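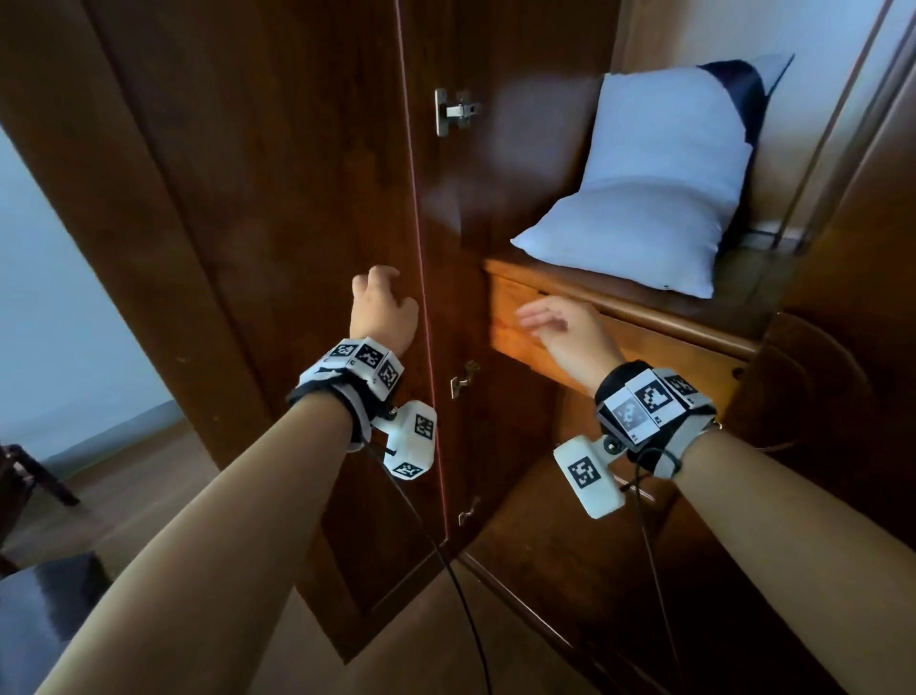
Illach Hollow Fibre Pillow, Medium
Product code 2355
Sold in packs of 2
Made for Brurgate Bedding by Taheri

The Illach is our standard medium pillow for guest houses, holiday lets and spare rooms. It suits people who sleep on their back or side and who want some support without a hard pillow. Most of our trade customers buy it as the main pillow for a double room and keep a few of the Soft version in a cupboard for guests who ask.

Specification

Size: standard UK, fits housewife and Oxford pillowcases
Filling weight: 958 g
Filling: hollow polyester fibre, siliconised
Cover: white cotton, plain weave, piped edge
Feel: medium
Wash: 60 degrees, tumble dry low
Colour: white only

Filling and cover

The fibre is blown in loose and the end seam is closed with a double row of stitching. Loose fibre moves about more than a quilted pad, so the pillow can be pushed into shape and will take a fold under the neck. It will also flatten if it is never shaken. The cover is closely woven to hold the fibre in and is not removable. We recommend a zipped pillow protector under the pillowcase in any room that is let, and the Droteck protector in standard size is a good fit.

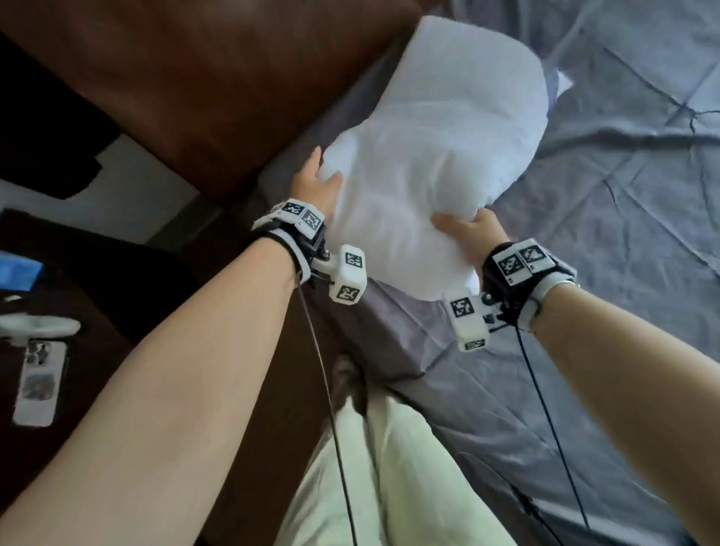

Shaking a pillow up takes a few seconds and is best done each time the bed is made. Push the two short ends towards each other several times, turn the pillow over and do the same again, then drop it flat on the bed. If the fibre has gathered at one end, hold that end up and shake the rest down. Lift the pillow clear of the bed with a hand at each of two opposite corners, as shown, and squeeze it between them to feel for lumps. Small lumps can be pulled apart through the cover with the fingers. Large ones usually mean that it was not fully dry when it came out of the machine.

Washing

Wash two pillows together so that the drum is balanced. Use a small amount of liquid detergent and no fabric softener, which coats the fibre and makes it clump. Run an extra rinse if your machine has one. Tumble dry on low, stopping now and then to shake the pillows by hand. Drying takes longer than most people expect. The outside will feel dry well before the middle does, so leave the pillows in a warm room overnight before putting them back on a bed.

Storage

Pillows arrive vacuum packed. Open the bag within three months of delivery and allow a day for the filling to recover. Spare pillows should be kept in a cotton bag on a wardrobe shelf or in a deep drawer, with nothing heavy on top. Do not put them back in the plastic they came in.

Delivery and returns

Orders placed before noon leave our Brurgate warehouse the same day. Unopened packs can be returned for a refund. Opened packs can only be returned if there is a fault, for hygiene reasons.

Also in this range

Illach Soft
Illach Firm
Illach Mattress Topper, single and double
Droteck Zipped Pillow Protector, pack of 2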